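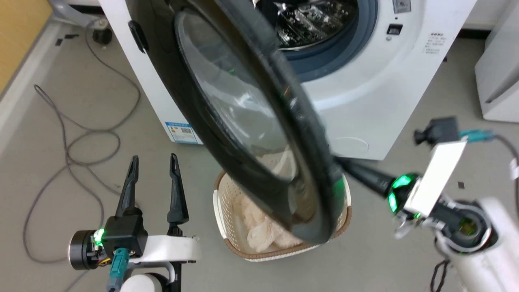
Section 6: Setting up the Grusalar for laundry unloading
The brochure says the Grusalar will empty "any front loader" straight out of the crate. Treat that as a hope. Allow a morning for this section and expect to repeat step 3. Open the washer door fully before you switch on the arms, as it swings out over the floor, and put the basket directly below it.

1. Check that the drum has stopped and the washer is switched off at the wall.
2. Start both arms from the Govitness panel. Wait for the green lights at the wrist.
3. Run DOOR TEACH. The software claims to need one pass. Ours needed 5.

Caution: the force limit is factory set to 47, which we think is too high for a door. Lower it before any contact with the glass.
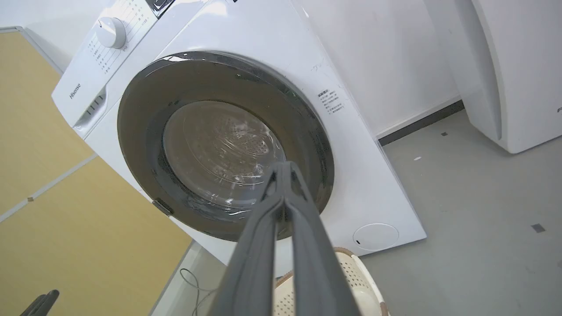

4. Repeat the pass at half speed with a hand on the stop button. If the arm drifts, cancel and go back to step 2. The "self-correcting" option made no difference that we could find.
5. Save the position under a new name. Saving over the old one also wipes the basket position, a fault reported to Greller in February and still open.

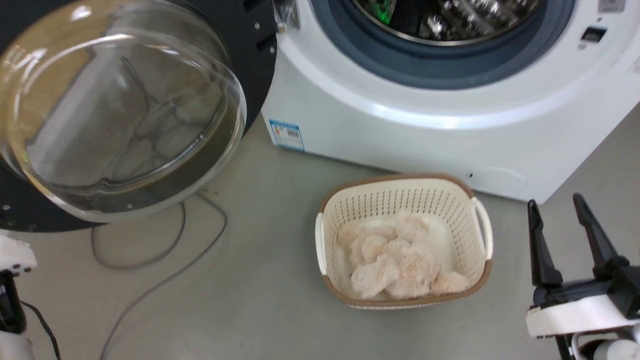

6. Run BASKET TEACH with a light load only. The rating of 2000 cycles between adjustments was worked out by the maker, and we have no way of confirming it. Keep cables well away from the basket. A loop on the floor under the door, or a long run passing beside the basket, should be moved and taped down before you go on.

Note: McKinnon brackets fit, whatever the parts list says.

Checked by Štěpánka Polák, Fri 7 July. Steps 7 onwards are in the next section.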